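Brilska–Markum Accord

The Brilska–Markum Accord is a border and trade agreement between two small neighboring republics, and I've been keeping this entry up for years, so forgive me if I get carried away (I do love a treaty!). It was negotiated by Foreign Minister Annelies Postma for Brilska and her opposite number, Mirko Greco, for Markum.

The text runs to 34 articles. Most of them deal with river tolls, fishing rights and the 300 work permits each side hands out every year – dry stuff, but I find it gripping. 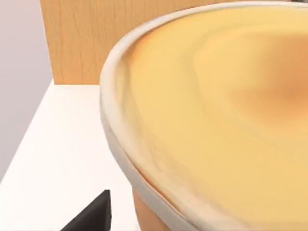
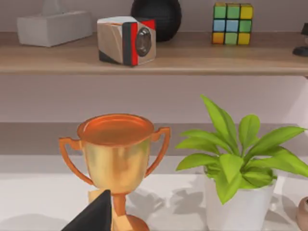 WARO, Brilska, 10 January 2022

Envoys from both capitals signed the final text in the old customs hall, with Graziella Testa presiding. Greco called it "a good day for the river," and I still think that's the best line anyone got out of the whole business. Markum's parliament ratified first. Brilska took longer, mainly over Article 9, which lets patrol boats follow smugglers 500 yards past the line.

Thomas Pagano's history of the talks covers the toll dispute much better than I can. See also: Sorrentino Protocol, Waro Customs Hall.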